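Peter Vlček @ Forkville
Small party table, a thread
1 min read
Print | E-mail

1/ I am preparing the snack table for my neighbor Pascual, he turns 65.

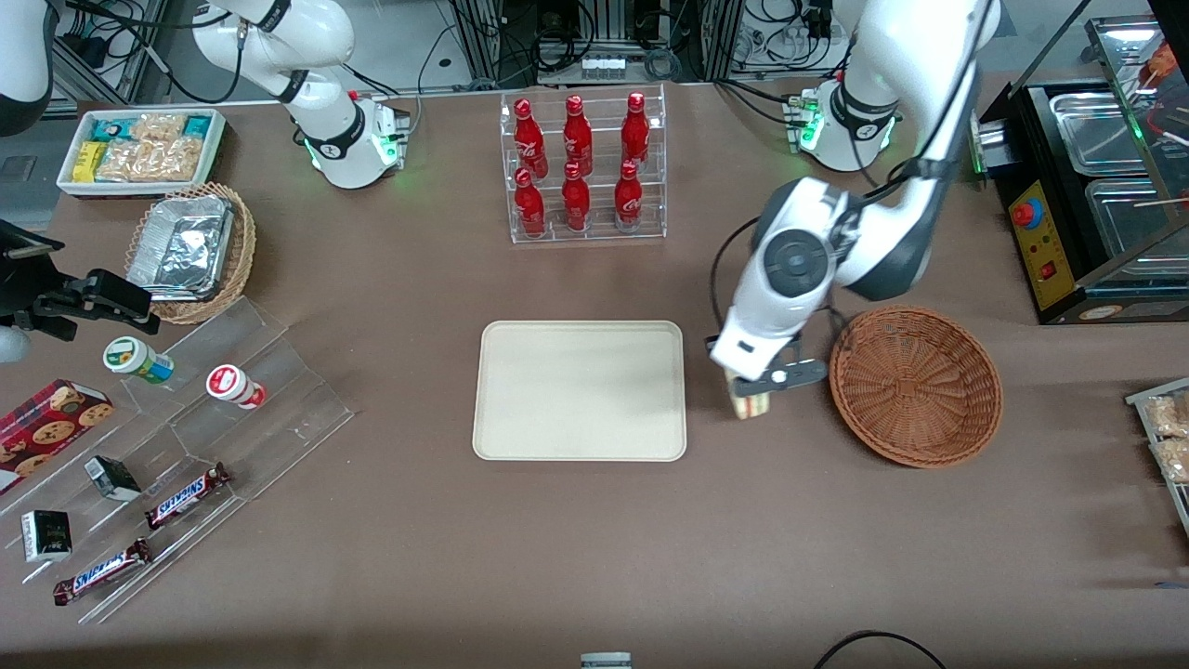
2/ My rule for snacks is drinks at the back, food near the hand. I learned it in April, when I put the juice in front and all the sleeves went into the cake. So now the red Coca-Cola bottles stand in the clear rack, three up and three down, and the beige tray gets the place in the middle.

3/ The brown tablecloth I bought for 2 dollars. It forgives coffee very well.

4/ Question to people who bake: do you put paper in a wicker basket before the rolls? My mother always did. Rostam says a cloth napkin is nicer.

5/ I will try the napkin. Candles are still missing.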